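Gonthorpe cell – progress report to the Kelemen fund
Last updated 6 March 2022

Search this site: Search reports, people, pages

Hi all, another round-up from the bench at Pretbridge. It's been a busy stretch and mostly a good one, though I've spent a lot more of it holding a hex key than I'd planned!

The big job was the rail. You'll remember from the August report that the two arms were drifting relative to each other, so a handover that worked in the morning would miss by lunch. I'd blamed the calibration (and said so, at length – sorry). The culprit was the left base plate, where two bolts had backed off a touch under load. I pulled both arms, cleaned up the rail, refitted everything with thread locker and torqued it properly. The worst error between the arms was 15 mm before the rebuild and it's 3 mm now. I'd like 2, but I'm not going to chase it this quarter.

Since then we've done 291 runs on the phone charging task. It's a fiddly one. The cables are soft, they spring back, and they like to wander under whichever arm isn't paying attention. We leave plenty of other stuff on the table as well, so the system has to cope with a normal sort of mess.

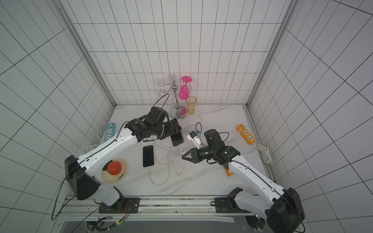

Charging task after the rail rebuild. Left gripper has the phone in the pink case, right gripper is open over the cables.

Upkeep has settled into a routine I'm fairly happy with. Before the first run I wipe the gripper fingers, check the base bolts against their paint marks and jog each arm slowly through its full reach while I listen for anything crunchy. The finger pads wear faster than the Duson data sheet led me to expect, and a worn pad lets a phone slide, so I've started swapping them early and keeping the old ones for comparison.

Still on my list is the wiring down by the left base. It works, but it's loose and it bugs me every time I walk past. I want it sleeved and clipped before we speed anything up. The tile lining could use a fresh look too – the grid lines are handy for spotting when a camera's been bumped, and I'd like to write that check up so someone else can do it when I'm away.

Money-wise we're under on parts and over on my hours, mostly thanks to the rail. I'd like to shift a bit of the travel line across to cover pads and a spare gripper, if you're all right with that. Give me a yes or no when you get a chance and I'll put the order in.

2 comments | 3 shares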